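Tips from the Modise robotics club, scooping project. Written up by Unathi Engelbrecht for the families and for next year's group.

I'll say up front that I thought this was a poor choice of project. A litter tray takes a person less time to scoop than it takes the arm to warm up, and Precious Visser had already priced the thing at more than I spent on my first car. I still think so. But I have now watched a lot of scooping, and I do it better at home than I used to, so I have agreed to write the tips.

## Getting hold of the scoop

Grip matters more than the scoop does. A bare plastic handle turns in the jaws as soon as the blade meets any weight, and it turns in your hand too if you pay attention. Fatima's answer was tape. Wind it so each turn overlaps the last, and pull it snug as you go.

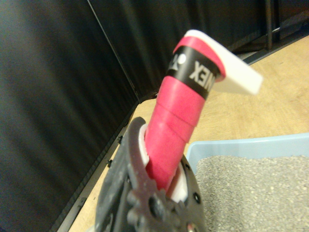

Start winding at the blade end and finish at the tip. We tried a foam sleeve first, the Kiline kind sold for garden tools, and I would skip it. It slid. The club voted it "promising" and I voted it into the drawer.

Hold the handle square to your grip. If it sits crooked, the blade goes in crooked, and you plow a trench through clean litter.

## Setting up the tray

- Put the tray lengthwise, with room on one side for your arm.
- Bin goes hard up against the other side. Every inch of travel is an inch where something can drop.
- Fill deep enough that the blade never scrapes the bottom. The sticker on our bag said 2 inches and we had no quarrel with it.
- Level the litter before you start. Anel Moodley calls this cheating. I call it housekeeping.

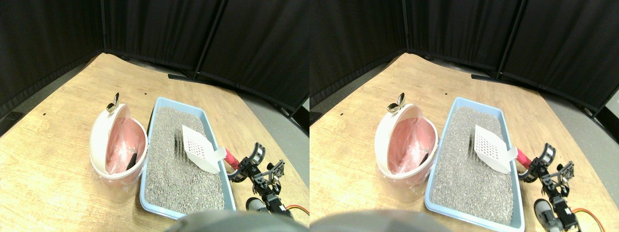 *Scoop over the litter, bin on the far side.*

## The scooping itself

Go in beside the clump and low, then slide under. Coming down on top breaks it up, and then you have crumbs, which the club's program cannot find and which I can't always find either.

Tilt the blade a little and give it a gentle shake over the tray. The students wanted a big shake because it looks good on video. A big shake throws litter on the table. I have swept that table.
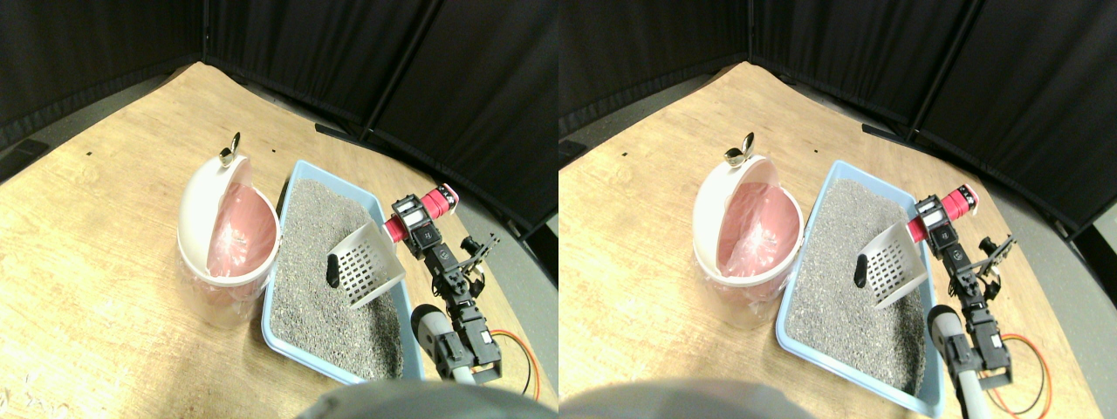
*A small dark clump, just left of the scoop.*

Open the bin lid first. This sounds too plain to write down, but the first version of the program did it last, and I have caught myself standing in my own kitchen with a full scoop and a closed lid.

Line the bin and fold the bag well over the rim. Precious Tshabalala uses a colored one so she can tell at a glance that it's there.

Rest the scoop across the rim between passes, grip outside the tray. You don't have to dig for the handle, and neither does the arm.

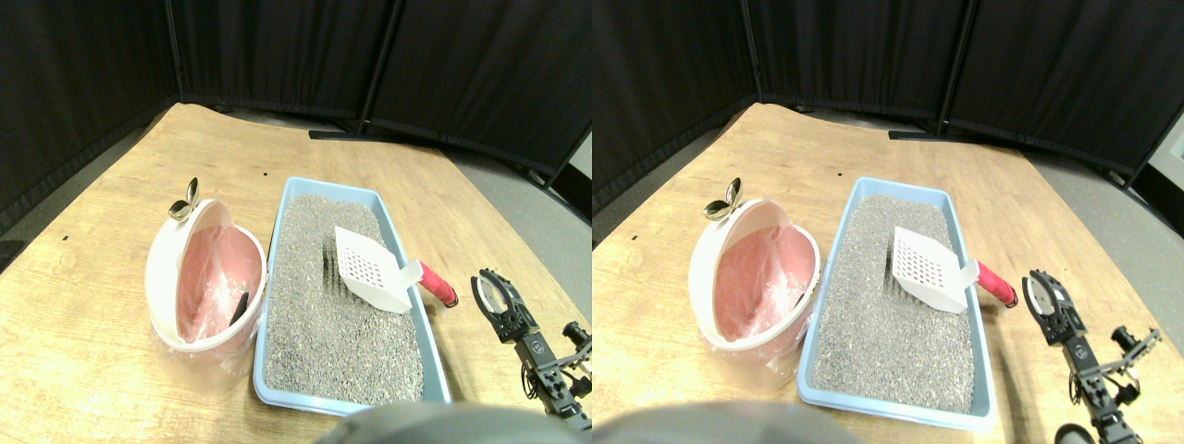
## What I still doubt

The May demo will be judged on 38 practice runs, all with clean litter and a clump somebody placed by hand. No cat has been consulted. Mine buries things in corners, and I have asked twice for a corner test. Anel says it's on the list.

Until then, use the tape and the bin tip at home. Wash the scoop in hot water when you change the litter, and keep it out of the sink you use for dishes.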